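Residency Program > Resident Diary > Entries

Print this page | E-mail this entry

Resident Diary
March 3, 2026

The morning was given to the reading room at Derkus, where the second box of parish maps was opened and listed. The paper is in fair condition. Two sheets had been folded against the grain at some earlier date and were set aside for the conservator. The remaining sheets were returned to their folders in the order in which they were found.

I walked to the Heydari building at midday to deliver the signed loan forms. The desk there now closes for lunch, a change made in November and not yet shown on the notice at the door, and the forms were left in the letter slot. I had soup at the counter next door and wrote up the morning's notes.
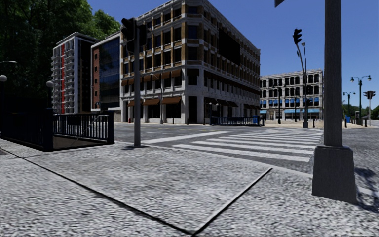

In the afternoon the draft catalog was reviewed against the Etance guidelines. Four entries lack a scale and will need to be measured again. The spelling of place names remains unsettled – the older maps give Nokon with a double k, and I have kept the modern form in the headings and the older form in the notes.

The evening was quiet. I wrote three letters, one of them overdue, and put the index cards in order for tomorrow. The heating in the upper study has been repaired.

Recent entries
On the care of folded sheets
A visit to the map store
Notes on paper and damp
First week in residence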